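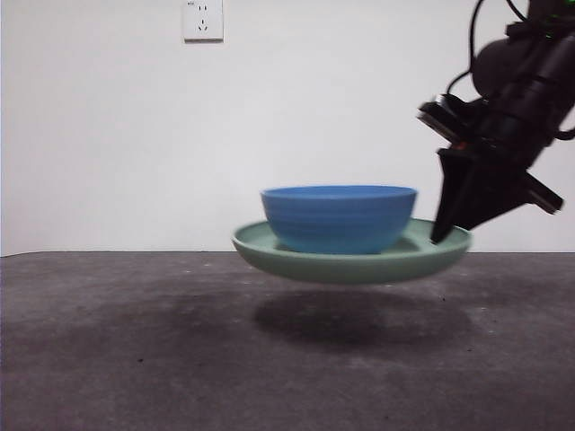

Print this page | E-mail this page

Section 4: Setting up the sound and cue desk for Okent

I wrote this for whoever takes the desk on the Okent tour after me. It's a dance piece with recorded music all the way through, so the playback has to be right before anyone warms up. Read the section once with a cup of coffee, then do it for real.

4.1 Before you power up

1. Find the black rack case marked Samonte. The playback laptop lives in the top drawer and the spare is underneath.

2. Run the two long cables from the rack to the stage left speaker before the dance floor goes down. I once did it the other way around in Losden and we had to lift three strips of vinyl (sorry again, Beathag!).

3. Check that the desk faders are all the way down. Then switch on in this order: laptop, desk, amps.

CAUTION: Amps go on last and off first. The thump is loud enough to hurt anybody lying on the floor stretching, and there's always somebody lying on the floor stretching.

4.2 Loading the show

4. Open the show file called Okent 3471. There are older ones in the same folder and I know I should have cleared them out. Leave them alone, Ronaldo Cabrera still uses a couple for the school workshops.

5. Go to Cue 1 and play 30 seconds of it. You should get low strings from both sides. If you only get the left, reseat the plug on the back of the desk and try again.

6. Set the master to 50. Walk to the back row and listen, then bring it up a little if the house is big. At the Drultano, with 620 seats, I add a touch more bass too.

Note: Cue 7 is silence. It's a real cue with nothing in it, so press GO and wait for Beathag MacAulay to lift her hand before you take Cue 8. My first night I thought the laptop had died and nearly restarted it in the middle of the duet.

4.3 At the end of the night

7. Fade the bow music by hand, nice and slow.

8. Amps off, desk off, laptop off. Save nothing when it asks.

9. Put the laptop on charge in the drawer and leave the drawer open a crack, it gets warm in there.

If the spare needs to go in mid-show, see Section 5.

Print this page | E-mail this page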